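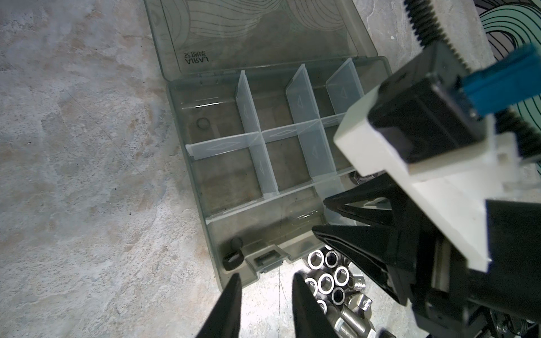 Hardware sorting test: open organizer box, stainless hex nuts and a bolt on the concrete, grippers at the front edge.

Drondano D4 two-arm kit: shop chores, tested

Price as tested: 2299
Test period: four weeks in December
Reviewer: Segundo Huanca

The D4 is sold as a pair of light arms for "repetitive bench and home tasks." It ships as two arms, two controllers, a wrist camera for each side and a license for Sarkach, the software used to record demonstrations and train from them. I bought the kit at list price. My interest is narrow: I run a small repair shop, and at closing time there is always loose hardware that has to go back in a box. If a machine can take that job, I will pay for it.

Setup

Assembly took one evening. The cables are labeled at the controller end only, so plan on tracing each one by hand. Calibration is run from Sarkach and has to be repeated whenever an arm is unbolted and moved. The manual puts this at five minutes. Mine averaged eleven.

The task

Hex nuts and bolts lie in a pile next to a plastic organizer with a hinged lid and a divided tray. Each part goes into a compartment, nuts in one and bolts in another. I ran it on the floor because that is where the parts end up in my shop, and because neither arm has the reach to work from bench to floor.

I recorded 200 demonstrations by hand, trained overnight, and then ran the trained policy in batches with the same type of parts. I logged 793 pick attempts in total. An attempt counts as a success if the part is released inside the correct compartment with no help from me.

Results

Bolts were the easier part. The shank gives the fingers a long surface to close on, and a bolt held slightly off center still travels well. Success on bolts was 81 percent.

Nuts lying flat were much worse, at 46 percent. The D4 fingers taper to a point, a good shape for reaching between parts and a poor one for holding a low, smooth hexagon. The usual failure was a tip landing on the top face and pushing the nut sideways. The second most common was a good grip on two nuts at once. Polished stainless also gives the wrist camera trouble under a direct lamp. Moving the lamp behind the arms raised the nut figure by several points, and I left it there for the remaining batches.

Placement was better than picking. Once a part was in the fingers it reached the correct compartment nine times out of ten. Most of the misses hit the top of a divider and dropped into the neighboring cell. Clear dividers are probably part of the problem. I repeated one batch with strips of masking tape along the top edges and the misses fell by half.

Speed is the real obstacle. The D4 averaged 14 seconds per part. I can clear the same pile by hand in under a minute.

Household tasks

I also tried two jobs from the sample library. Sorting flatware into a drawer tray worked acceptably with forks and spoons, less so with knives. Folding a hand towel finished three times in twenty, and I would not call any of the three folded.

Compared with the Starnton

The Starnton Pair costs more and has blunt padded fingers. A colleague at Castaño let me run the same nuts on theirs for an afternoon. It picked flat nuts more reliably, but it could not get a finger into the smaller compartments without bumping the dividers. Drondano lists a padded fingertip as a separate item. It was out of stock for the whole test period.

Build

No motor faults. One fastener on the left wrist backed out in week two and needed threadlocker. Gripper wear is visible at the tips but has not affected closing. Fan noise from the controllers is constant — tolerable in a shop, less so in a kitchen.

Verdict

As a platform for learning how these systems are trained, the D4 is fairly priced and Sarkach is the best part of it. As a machine that puts the hardware away at closing time, it is not ready. An unattended run needs a success rate well above 95 percent, plus some way of noticing a dropped part, and the current software has no check for that. I am keeping the kit and will rerun the nut batches when the padded tips ship.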